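## Keeping cigars at home without an expensive humidor

I buy my cigars from Stukine, a small shop in Steminville, and for many years I kept them badly. The wrappers cracked or the ends became soft. Since March I do it in the following way and I am content with it.

**The box.** Take a food box with a good rubber seal. Wash it with warm water only, no soap, and leave it open for 3 days until no smell remains. A piece of cedar from an old Danzer box goes on the bottom.

**The humidity.** I use one 69 per cent packet for each box. Put the hygrometer at the opposite end from the packet, otherwise it shows you too high a number. Do not open the lid every evening to look.
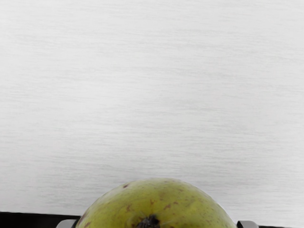
Cigars take the smell of their neighbours very easily, so the place of the box is as important as the box. Keep it away from coffee, spices and the fruit bowl. A ripe green pear is pleasant on the table, but its smell should not come near to an open box. A low cupboard on the north side of the house is good, if it stays under 20 degrees.

**Resting.** New cigars which came by post should lie for roughly 7 weeks before you smoke one. My friend Mathias Wyss waits only a few days with his Fottons, and he complains that they burn on one side.

**White dust or mould?** Plume can be brushed away and leaves no mark. Mould is blue or green and grows in spots. Take such a cigar out the same day, and wipe the box.

Last changed: October 27, 2010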